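Last updated: June

Search reviews Type a product or keyword Go

I've had the Pindolero fruit set since spring, and I finally feel ready to say something useful about it. It's a white wipe-clean mat for the table plus a short knife and a scoop with a thin metal edge, and I bought it for one reason. I eat a lot of dragon fruit. My kids do too, and if you've ever cut a ripe red one straight on a pale wooden counter you know what kind of evening you're in for!
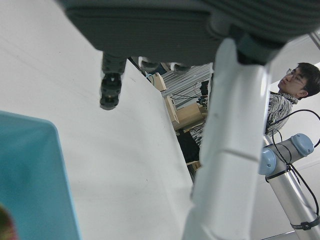
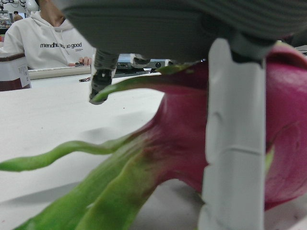

Dragon fruit on white, green tips and all.

Ximena Aguirre wrote to me after I mentioned the set in my last post, and her take was a little different from mine. She says the mat is the only part worth the money, that a soup spoon does everything the scoop does, and that she's had hers through two summers of beets and mango without a mark she couldn't get off with dish soap. She also thinks I'm fussy about knives. Guilty.

So, the mat. I love it. It lies flat as soon as you unroll it, it's big enough for a whole cutting session, and because it's plain white I can see every drip before my sleeve finds it. Red-fleshed fruit is the real test and mine came out fine as long as I wiped it down right away. The one time I left juice sitting overnight (birthday party, don't ask) I got a faint pink ring that took baking soda and some grumbling. It's gone now, mostly. If you tilt your head under the window you might catch it.

My one gripe is that the mat slides. On my laminate table it wanders a good inch whenever I lean on the knife, so I put a damp dish towel under it. For 40 dollars I'd kind of expect a grippy back. The Pledanix mat my sister has does grip, but hers is gray and it curls up at the corners like old linoleum, so I'm still happier with mine.

The knife is okay. It's sharp out of the box and the handle suits my small hands, but the blade is a bit short for a big fruit. On anything larger than a softball I end up cutting halfway, rolling it over, and coming in from the other side, and my two cuts never meet. You get this little step in the middle. Doesn't hurt the taste! For kiwis and limes it's perfect, and I've started grabbing it for those every day.

Now the scoop, where Ximena and I part ways. A soup spoon works, sure, but the edge on this one is thin enough to follow the skin all the way around, and the half comes out in one piece with hardly any flesh left behind. You run it around the rim first, then go deep — don't try to dig from the center or you'll tear it up. After that I cube it right there on the mat and slide everything into a bowl. My youngest likes to eat hers out of the empty shell, so a nice clean shell matters more in my house than it might in yours.

A few odds and ends. The leafy bits on the skin make the fruit roll funny, and I've gone back and forth on trimming them first. These days I leave them on and use them as a handle, sort of. I pick fruit that gives a little when I press it, like an avocado. The bargain ones I got at Meléndez looked gorgeous and tasted like cold water, so go somewhere they'll let you squeeze.

The knife and scoop say dishwasher safe on the box and I've run both through plenty of times with no rust. The mat you have to do by hand. It hangs over my oven door to dry. It also comes in a smaller size, which I'd skip, since by the time you have a fruit and a bowl on there you've got no elbow room.

Would I buy it again? The mat and scoop, yes, in a heartbeat. The knife I'd trade for a longer one. They don't sell the pieces separately yet as far as I can tell, and when I emailed to ask I got a cheerful reply from Nima Zarei saying they're thinking about it. 4 stars from me, and it'd be 4 and a half if the darn mat stayed put.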